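4.2 Do mats make a bench easier to keep clear?

The case for covering a workbench with a single-color mat is usually made in three steps. A plain surface shows up clutter. People who can see clutter deal with it sooner. A bench that is dealt with sooner stays usable for longer. We accept the first step with some reservations. The second and third are stated far more often than they are tested, and the material collected in Cluvstead gives them little help.

The Kondora survey is the source most often cited in their favor. It asked 700 bench users whether a mat had "improved order" on their work surface, and a large majority agreed. The question was put only to people who had chosen a mat, in most cases within the year, and it offered no way to say that the bench had been tidy already. No bench was inspected. We do not think the respondents were wrong about their own benches, but their answers tell us how they felt about a purchase. The later Qian handbook repeats the result without the wording of the question, and several design guides have since copied it from there.

Our own observations covered 50 benches, of which 30 had a full mat and the rest a bare top. Benches were visited at irregular times from May onward, and users were not told what was being noted. We looked at the middle of the surface and at its borders separately, a distinction that earlier work does not draw. As Figure 3 suggests, it matters. A broad, plain covering can dominate the impression a bench makes while the cables and equipment at its margins get very little of the viewer's attention. 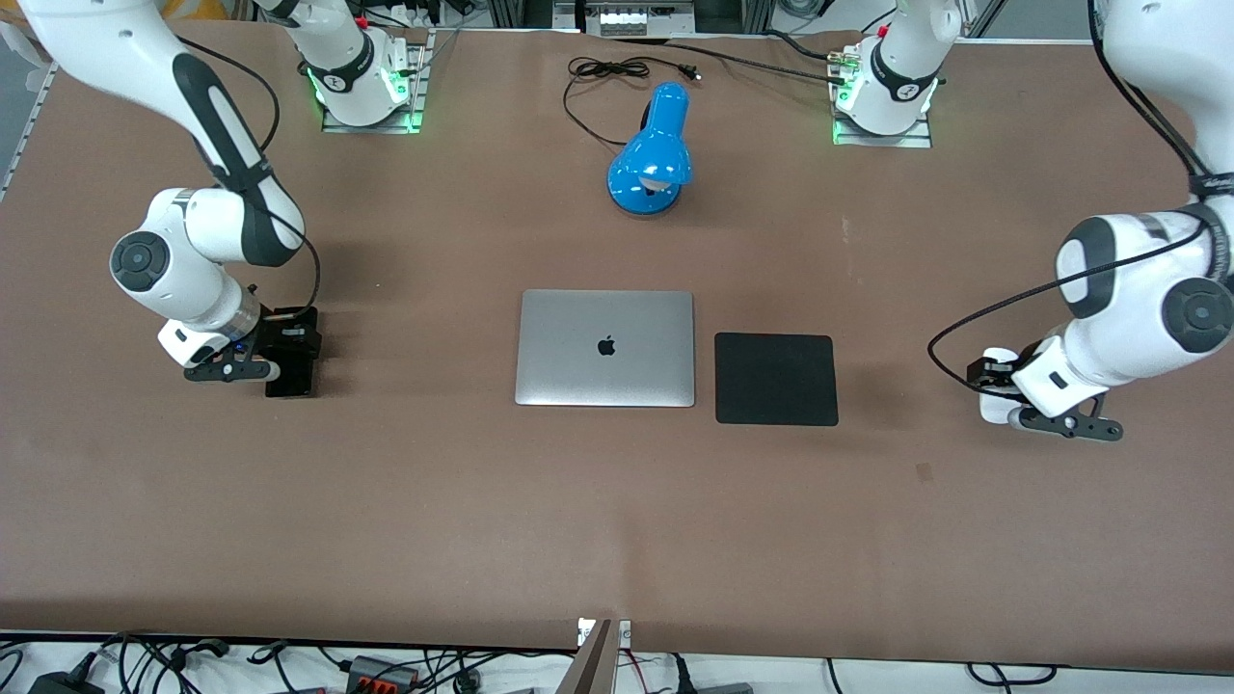

Vol. 6, Issue 2 | Page 41

Figure 3. Work surface covered with a smooth, matte, reddish-brown mat. Equipment lies along the far side and a tangle of cables along the near edge.

When raters scored whole benches for order, matted ones did better. When they scored the borders alone, the advantage was gone. Cables in particular seemed to gather at the edges of matted and bare benches alike, and two raters admitted that they had not thought of cables as clutter until the form asked them to. A general tidiness score, then, may be measuring the color and evenness of the mat as much as anything the users do. We would treat any study that reports only such a score with caution, our own pilot included.

Color raises a similar problem. Hesov, which supplies mats to many of the sites we visited, recommends warm, dark shades on the grounds that small parts stand out against them. This is plausible for bright screws or white plastic. It is less plausible for black fittings, and it would plainly fail for anything close to the shade of the mat. The recommendation does not say which parts were tried. Users we spoke to gave mixed reports, and one kept a sheet of white paper at hand for sorting anything dark, on top of the mat that was supposed to make this unnecessary.

The matte finish has a stronger claim. Under the ceiling lights at most sites, bare coated tops threw back enough glare to hide clear plastic items at certain angles, and matte coverings did this less. We regard it as the one benefit that held up across rooms. It concerns seeing, however, and should not be passed off as evidence about tidying. A user who can find a clear cap more easily may well put it away. He may also leave it where it is, knowing that he can find it again.

Cost is rarely discussed. Kagiso Chauke, who read an earlier draft, pointed out that one site had set aside some 4,000 dollars for mats in the same year that it turned down a request for cable trays. We cannot say what the trays would have done. Given where the clutter on our benches was found, though, the choice is hard to defend on the evidence then available, and the site could show us no record of how it was made.

Two limits apply to this section. Users were not assigned to matted or bare benches, so people who like order may simply prefer mats. Our border strip was also set at a fixed width for all benches, which treats narrow tops unfairly. Section 4.3 repeats the comparison with the width adjusted to the depth of the bench.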